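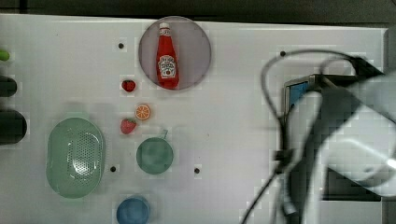

**ままごと道具**(ままごとどうぐ)は、子どもが煮炊きや配膳、買い物、もてなしといった暮らしのひとこまをまねて遊ぶときに使う、食器や調理器具、食べものの模型などをひっくるめた呼び名である。地域や家庭によっては「おままごとセット」「お台所ごっこの道具」とも呼ばれ、どこまでをその範囲に含めるかは、じつのところ使う人の気分しだいというおおらかなところがある。専用に作られたおもちゃばかりが並ぶ食卓もあれば、空き容器や本物の小鉢がそこへ仲間入りする食卓もあり、取り合わせも大人の献立とはずいぶん違っていて、灰色の丸いお皿に赤いケチャップのボトルがごろりと寝かされ、すぐ手前にいちごと輪切りのオレンジが並ぶ、といった眺めもままごとの世界では立派なごちそうになる。

## 名称

「まま」は「まんま」、つまりご飯を指す幼児語で、「ごと」は「ごっこ」と同じく、まねごとの意味を添える言葉と説明されることが多い。漢字では「飯事」と書く。もともとは遊びのほうの名前だが、道具そのものを「ままごと」と呼んで「ままごとを片づけなさい」などと言う家庭も珍しくなく、会話のなかで両者がきっちり区別されることはあまりない。

## 構成

### 食べもの

果物、野菜、パン、卵、魚などの模型が中心となる。なかでもいちごは、赤い実に緑のへたという姿が幼い子にもすぐわかるため、長く定番の座にある。大きさの違ういちごがひとつの籠に混ざっていることもよくあり、大きいほうをお客さまに、小さいほうを自分に、と配り分ける遊びが自然に生まれる。

柑橘類には、丸ごとの実をかたどったものと、輪切りをかたどった平たいものとがある。輪切りのほうは、白い縁取りの内側に中心から放射状の筋を入れて房を表すのが一般的である。平たいので皿に敷いたり重ねたりしやすく、レモンのつもりで紅茶に添えられたり、ピザの具になったりと、作った人の思惑を越えて働いてくれる。

### 調味料

ケチャップ、マヨネーズ、しょうゆなどの容器は、中身が出なくても十分に遊びの役に立つ。白い蓋に赤い胴、赤い文字とトマトの絵のついたラベル、という取り合わせはケチャップとして見分けやすく、字をまだ読めない子でも迷わず手に取る。使い切った本物の容器を洗って転用する家庭もあるが、その場合は蓋や内側の部品が外れないかどうか、大人がひととおり確かめておきたい。

### 器と調理器具

皿、椀、鍋、ざる、おたまなどが含まれる。大ぶりの楕円形のざるは、底に細かな穴がたくさん開いており、野菜を洗うまねごとのほか、収穫籠や赤ちゃん人形のお風呂にも早変わりする。ボウルは青や青緑といった落ち着いた色のものもよく好まれ、赤い果物を入れたときに色がよく映える。色の違うボウルがいくつかあれば、家族ひとりひとりの席を決める目印にもなる。

## 歴史

木の葉を皿に、木の実や花びらをおかずに見立てる遊びは古くから各地で親しまれてきた。日本では貝殻や小さな土器、漆塗りの小さな膳なども使われ、のちに木、ブリキ、合成樹脂、布、フェルトと素材の幅が広がっていった。

玩具収集家のボジヴォイ・ホルプ(Bořivoj Holub)は、自宅に集めた2,199点の台所玩具を一点ずつ帳面に書き留めたことで、愛好家のあいだではよく知られている。帳面によればそのうち334点が果物の模型で、梨の項にはとりわけ長い覚え書きがあり、へたの角度についての感想だけで1ページが費やされている。工房オルティツ(Oltitz)が500組だけ作ったという小さな調理台つきの一式も、晩年のホルプがたいそう大事にしていたもののひとつである。

## 遊び方

決まった手順はない。料理を作る人、食べる人、お店の人といった役をゆるやかに決め、途中で役が入れ替わったり、食卓が突然レストランになったりしながら進んでいく。低い机の上でも、敷物の上でも、縁側でもかまわない。調理の段取りに夢中になる子もいれば、盛りつけては崩し、崩しては盛りつけることに午後いっぱいを費やす子もいる。

色や種類ごとに分ける遊びもよく行われる。果物はざるへ、調味料はお皿へ、といった具合に置き場所を決めてやると、遊びの続きのような気持ちで片づけまで進むことがある。もちろん、いちごがいつまでもざるに入らず、机の真ん中で順番を待っている日もある。

## 手入れと保管

合成樹脂のものは、薄めた台所用洗剤で洗い、よくすすいでから水気を切る。ざるの穴には粘土や砂が詰まりやすく、古い歯ブラシで裏側から軽くこすると落としやすい。木のものは水に浸さず、固く絞った布で拭いて陰干しにする。布やフェルトの食べものは、中綿まで乾くのに思いのほか時間がかかる。

収納には浅めの箱が向いている。深い箱だと底のほうの小さな果物が忘れられがちで、掘り出そうとして結局すべてひっくり返すことになる。ボウルは大きいものから順に重ね、持ち手や柄の出たものは一番上に置くと収まりがよい。

## 安全上の注意

口に入る大きさの部品は、幼い子の手の届かないところに置く。ひび割れた器や、塗装のはがれてきた食べものの模型は早めに取り除く。本物の食品とおもちゃを同じ机で扱うときは、食べてよいものとそうでないものの皿を分けておくとよい。

## 関連項目

- ごっこ遊び
- 食品サンプル
- 人形の家
- ざる
- 台所用品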